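Contactless Payment Uptake Among Small Food Retailers in Rerkdale

Student project report, Applied Business Statistics
Fiorella Parisi
Supervisor: Dymphna Ní Mhurchú

1. Purpose

The project set out to measure how customers of small food retailers in Rerkdale pay for purchases, and whether the size of a purchase has any bearing on the payment method chosen. A second aim was to compare the cost to the retailer of accepting each method. Online orders, gift cards and store accounts were outside the scope.

Small retailers were chosen over supermarkets for two reasons. Their average sale is low, so a fixed fee per transaction takes up a larger share of it. They also tend to use the terminal and fee plan offered by their bank or terminal supplier when the shop first opened, and may not review the plan for several years.

2. Definitions

A contactless payment is any in-person payment made by holding a card, phone or watch near the terminal. A contact payment is one where the card is inserted or swiped. Cash includes sales paid partly in cash and partly by card; there were too few of these to report on their own. A transaction is one completed sale with one receipt. Refunds were removed before analysis.

The fee rate is the total charged to the retailer for a transaction, divided by the value of that transaction. Monthly terminal rental was recorded but is kept separate from the fee rate, as it does not change with the number of sales.

3. Sample

Two retailers agreed to supply records. Perrin is a grocery and snack shop near the railway station. Plidbridge is a corner store in a mostly residential street, with a higher share of regular customers. Both use a Pomov terminal, which made it possible to export records in the same format.
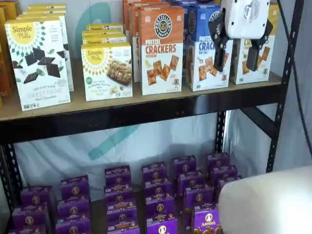 Figure 1. Packaged snack foods on shelving, upper and lower levels.

After refunds and test sales were removed, the data set held 637 transactions, all from September. Records were taken from the morning opening until 6 pm. Evening sales were left out because Plidbridge closes earlier than Perrin, and including them would have given the two shops different trading periods.

No names, card numbers or loyalty numbers were supplied. Each row held a time, a value, a payment method and a fee. For cash sales the fee field was blank and was set to zero.

4. Method

4.1 Cleaning

The Pomov export lists a declined payment and the successful attempt that follows it as two rows. Declined rows were deleted. Where two rows had the same value and were less than one minute apart, the receipt roll was checked to see whether they were one sale or two. Rows that could not be settled in this way were kept as separate sales.

Perrin's till clock was found to be ahead of the terminal clock. Terminal time was used for all card sales and till time, corrected by the difference, for cash sales.

4.2 Value bands

Transactions were sorted into three bands: under $10, $10 to $49.99, and $50 and over. The highest band contained 91 transactions. Finer bands were tried for the upper range and dropped, as several of them held too few cash sales to support a test.

4.3 Tests

A chi-square test of independence was used for payment method against value band, at the five per cent level. The test was run for each shop separately and then for the two together. Fee rates were compared by median because the distribution is strongly skewed, with a long tail formed by very small sales.

4.4 Basket check

A short check was made of whether the value band could stand in for the number of items bought. A sample of 100 itemised receipts was drawn at random from the card and cash sales at both shops. For each receipt the number of items and the total were entered by hand. Multipacks were entered as one item, as were products sold by weight.

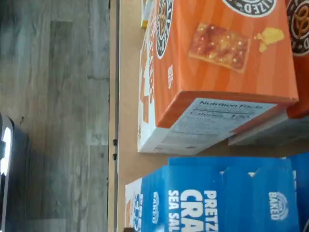

The link between item count and total was positive but weak. Many of the dearer receipts listed only one or two products, and some low-value receipts listed several. Item count was therefore not used any further, and all results below are based on value alone.

5. Results

Cash was used in 133 of the 637 transactions. The remainder were card or device payments, and contactless was the most common method in every band at both shops.

Payment method and value band were not independent in the combined data. Cash was over-represented in the lowest band. Contact payments were over-represented in the highest band, which is consistent with some cards asking for a PIN above a set value. The same pattern was present at Perrin when tested alone. At Plidbridge the direction was the same but the result did not reach the five per cent level.

The fee rate was highest for sales under $10. Both shops are on plans that combine a percentage with a fixed amount per transaction, so this result follows from the fee structure and would be expected whatever the payment mix. Contactless and contact payments in the same band differed little in median fee rate.

The cost of handling cash was harder to measure. Plidbridge estimated staff time for counting and banking on a weekly basis, while Perrin kept no record. A cost per cash sale could not be calculated on equal terms, and the zero fee entered for cash should not be read as a zero cost.

6. Limitations

Two shops do not represent Rerkdale. Both were willing to share records, and retailers who prefer cash may be less likely to agree. A single month gives no information on seasonal change or growth, so no forecast has been attempted.

The export does not separate cards from phones and watches. Any statement about mobile payments as a share of contactless payments would need a different source.

Repeat customers could not be identified. The chi-square test assumes independent observations, and a regular customer who always pays the same way breaks that assumption. The effect is likely to be larger at Plidbridge.

7. Further work

A longer series from the same two shops would allow the payment mix to be tracked month by month. The supervisor has suggested adding a retailer on a flat percentage plan, so that the effect of the fixed fee can be examined directly. A time sheet for cash handling, filled in by both shops in the same format, should be arranged before any more records are collected.

The cleaned data file and the sheet used for the receipt check are held with the course office.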